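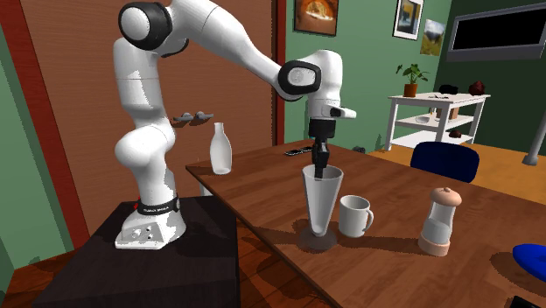
Plelano Household Water Readings

Version 1.3, released August 13, 2022
Maintainer: Fumiko Hayashi
Licence: CC BY 4.0

Summary

Plelano is a table of weekly water meter readings from 16 households in the township of Ronmont. Each household read its own meter and wrote the figure on a paper card, and the cards were later typed up. The release has 2,544 rows, one per reading. It was put together to look at how garden watering changes with rainfall, but it can be used for any work on small-scale domestic water use.

Files

readings.csv – all meter readings
households.csv – one row per household
rain.csv – daily rainfall from a gauge on Garska Road
changes.txt – notes on each version

Columns in readings.csv

house_id – two-digit code, matches households.csv
read_date – year, month, day
meter_kl – the figure on the meter, in kilolitres
read_by – adult, child or unknown
flag – see Flags

Columns in households.csv

house_id – as above
people – usual number of residents
tank – yes or no, whether a rainwater tank is plumbed to the house
garden_m2 – watered area in square metres, paced out by the householder
meter_model – usually Ishida, otherwise left blank

Flags

A blank flag means the reading was entered as written. E means the handwriting was unclear and two people agreed on the most likely figure. M means the meter was replaced before this reading, so the count starts again near zero. L means the card was filled in late and the date is the householder's best recollection. There are 130 rows flagged L. Leave them out if you are working week to week.

Known problems

House 15 has a slow leak between the meter and the laundry for part of the period. The readings are correct but the use is not typical.

The rain gauge was blocked by leaves for part of March. Those days are empty in rain.csv and should not be read as zero.

Garden areas were not checked with a tape. Two neighbours with matching blocks gave quite different figures, and both have been left as supplied.

Tank water does not pass through the meter, so houses with tank = yes will look more frugal than they are.

Privacy

Street addresses and names have been removed. House codes were assigned at random and do not follow the order of the street. Please don't try to match them to properties.

Changes in 1.3

Fixed swapped day and month in the cards for house 07. Added the read_by column. Meter colour has been dropped.

Corrections

Send these to the maintainer with the house_id and read_date. A scan of the original card can be checked on request.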